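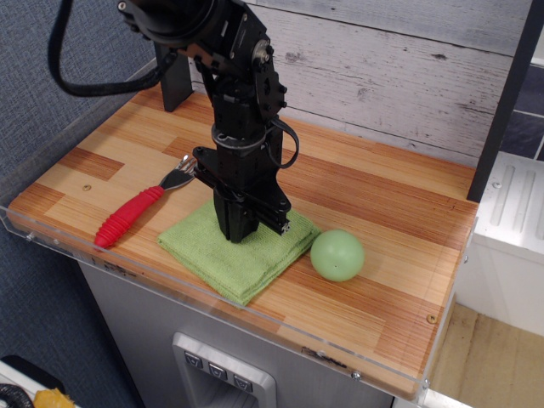 ## Microfiber towels have stopped absorbing anything. Is there a way back?

Posted in Laundry & Linens, Tue 20 August

I own 24 microfiber towels, which is a separate problem. Since July they've been pushing water around the counter like a squeegee with ambitions. I wash them warm with the bath towels and a capful of Pliltness softener. They smell wonderful. They dry nothing. Do I strip them somehow or start over?

Gerrit Mabaso

### 2 answers

**Dumisani Msimang** (accepted)

It's the softener. It coats the fibers, and coated fibers don't pick up water. The bath towels aren't helping either, as microfiber grabs every bit of cotton lint in the drum.

1. Soak them for a couple of hours in warm water with a cup of white vinegar. No bleach in there, ever.
2. Wash them by themselves, warm, with a little plain liquid detergent.
3. Run a second rinse. If the water still looks sudsy, run another.
4. Line dry, or tumble on low with no dryer sheets.

My oldest ones needed two rounds. One never recovered and now does the bike chain.

**lullow_laundry**

Just buy new ones. I got a big pack at Skoleck and threw the old ones in the garage. My washer spins at 800 and I've never had a problem, but I also don't use softener, so maybe that's it.

> Gerrit Mabaso: The softener bottle was a gift. I'm re-gifting it.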